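Looking after towels and cleaning cloths

Most towels go stiff from too much detergent, so use half of what the packet says. Leave out fabric softener too. It coats the loops and the towel stops taking up water. If yours are already stiff, wash them once at 60 degrees with a cup of white vinegar and no powder.

New towels need a wash before first use. Dark ones go in on their own, as the dye can run for the first few washes. I had a navy set from Cinmont that was still colouring the water in May, after a winter of use.
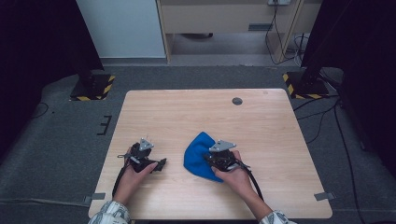
Don't overfill the drum. A full load of towels comes out badly rinsed and takes hours longer to dry. Shake each one hard before you hang it, which lifts the loops.

Cleaning cloths want washing apart from bath towels. Keep a small bin for them and run it when you have enough for a load. I have 26 cloths and that lasts us nearly a fortnight.

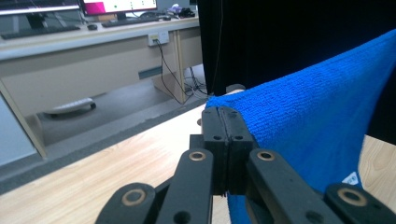 Drying indoors is slow in winter, so open a window and leave space between things. Never put a towel away damp. A damp one can wait over the side of a table, like the bright blue terry one, but keep it off polished wood. Old towels can be cut into squares and hemmed for the kitchen.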